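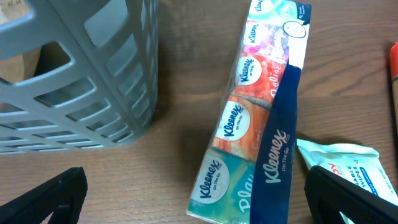
3. Data Collection

3.1 Workspace and Task

All examples were collected on one bimanual tabletop station, with the two arms set at either end of a rail along the near edge of a wooden table. Each arm ends in a parallel-jaw gripper with two black fingers. The task is to place packaged groceries and small household items into a gray plastic basket with open-grid sides. We chose soft packaging on purpose: tissue multipacks, wipes, and snack bags deform under load, and clear film produces highlights that move with the viewpoint.

An episode starts with the arms in their rest pose and ends when the operator releases the last item and presses the stop pedal. Operators were told to approach each item along its long axis where the clutter allowed it, and to open the fingers fully before descending.
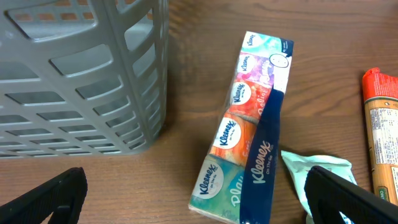
Demonstrations were recorded by teleoperation in the Rasura control software, with joint positions, gripper commands, and all camera streams written to a common clock. Four operators took part. Each completed 15 practice episodes, which were discarded, followed by 60 recorded episodes. Item positions were reset by hand between episodes from a printed layout sheet, and the orientation of each item was left to the operator.

3.2 Views and Coverage

Figure 3. Views from the station. Wrist views show the Kleenex multipack between the open fingers, with the basket at upper left, and open table with the basket at upper right. The head view shows both arms and the item layout before the basket is filled.

Early policies trained on the February set failed most often on the return motion, after a release. The wrist view there is dominated by wood grain and by glare from the glossy finish, and the training set held few frames of this type. We therefore stopped trimming the return segments and kept them at full length.

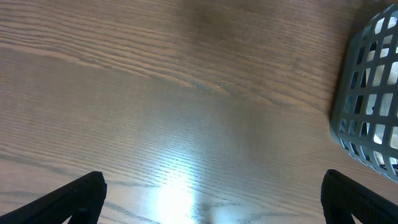
Exposure was locked for every session — automatic exposure shifted the color of the whole table whenever a reflection entered the view. No polarizing filter was used.

3.3 Labeling and Release

Episodes were split into approach, grasp, transfer, and release segments with the Claltel annotation tool. Margareta Pop and Ertuğrul Eren labeled the segments separately and settled differences by joint review. Dropped items were kept and marked as recoveries if the operator regrasped within the same episode; otherwise the episode was removed.
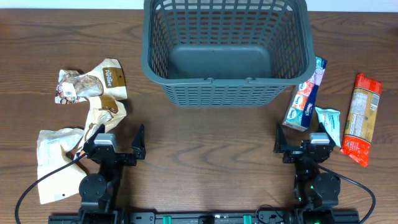 The head stream is the only one in which both grippers and the full layout can be checked together, so segment boundaries were set on it first and then copied to the wrist streams. Labels were frozen on 19/05/2026. The split used in Section 4 holds out layouts, not operators.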